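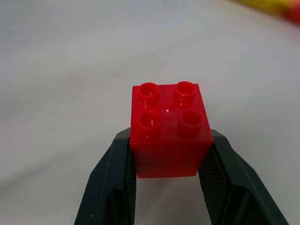 What should an engineer look for when attending a demonstration of an automated sorting cell?

The cycle of work, the conditions under which it is repeated, and the events that make an operator step in. Speed is the figure most often quoted on an open day, and it means little until the other three are known.

Chapter 2
Reading a Demonstration

2.1 Purpose of the chapter

Chapter 1 treated the sorting cell as a drawing: a work surface, one or more arms, a set of parts and a set of bins. This chapter treats it as something met in person, usually for less than an hour, in a room with other visitors. The student will learn to record a demonstration so that the record can be used later by someone who was not present.

The case used throughout is the open day held at the Flullano laboratory on June 30, 2019. The cell was shown by Märta Lunde and Afshin Ebrahimi. Notes were kept by Prasanna Nanayakkara, whose log sheets are reproduced in Appendix B. The task was to sort toy building blocks into plastic bins. Toy blocks are common in demonstrations of this type. They are stiff, they have flat parallel faces, and visitors can judge the result without training.

2.2 The cell and its layout

A record begins with the layout. The observer notes where each arm can reach, where the parts lie at the start of a cycle, and where they are meant to end. Parts between the arms may be reached by either one, and the rule for deciding which arm moves must be asked for if it is not stated.
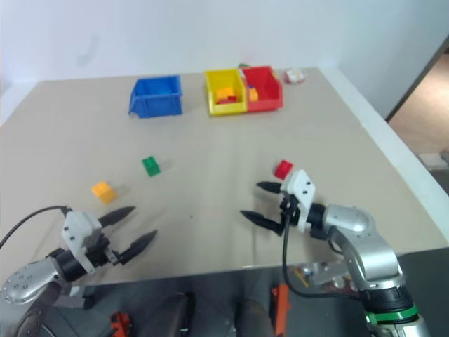
Figure 2.1 Two-arm cell with three blocks on the table and blue, yellow and red bins near the far edge.

The contents of the bins should be logged as well as the parts on the table. In Figure 2.1 the yellow and red bins already hold parts and the blue bin is empty. A log that begins with the first pick and omits the starting state cannot be used to check the final one. Bin color should be recorded separately from part color. The sorting rule may match the two, but the observer should write down the rule as given by the presenter and then test it against the log.

The Flullano log covers 238 attempted picks, of which 114 were made while visitors were in the room. The two groups are kept apart in Appendix B for reasons taken up in Section 2.5.

2.3 The approach

A pick is divided into approach, closure, lift, transfer and release. Most presenters talk through the transfer, where the motion is large. Farzad Ghaffari, who reviewed the logs in July, found the approach to be the more useful phase to study. Two quantities matter: the clearance between each finger and the part, and the angle of the part relative to the finger pads.
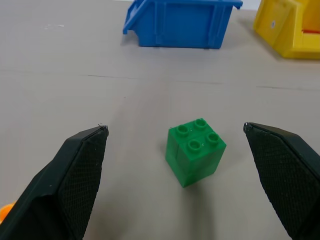
Figure 2.2 Open fingers on either side of a green block. Note the angle of the block and the clearance on both sides.

A block that is turned relative to the pads meets them first at an edge or corner. As the fingers close, the block may rotate until its faces lie against the pads, or it may be held across its corners. The first result is called self-alignment. The second is a corner grasp, and it should be logged as such even when the lift that follows succeeds. Pad texture affects both results, so the log should include a short note on the pad surface.

The student should also record any part lying near a finger but outside the grasp. Such a part can be pushed during closure or descent, which changes the starting state of the next cycle.

2.4 Terms used in this chapter

Attempt: one approach followed by closure, whether or not a part is lifted.
Intervention: any contact by a person with the parts, bins or arms during a cycle.
Reset: the return of parts to a starting state between cycles.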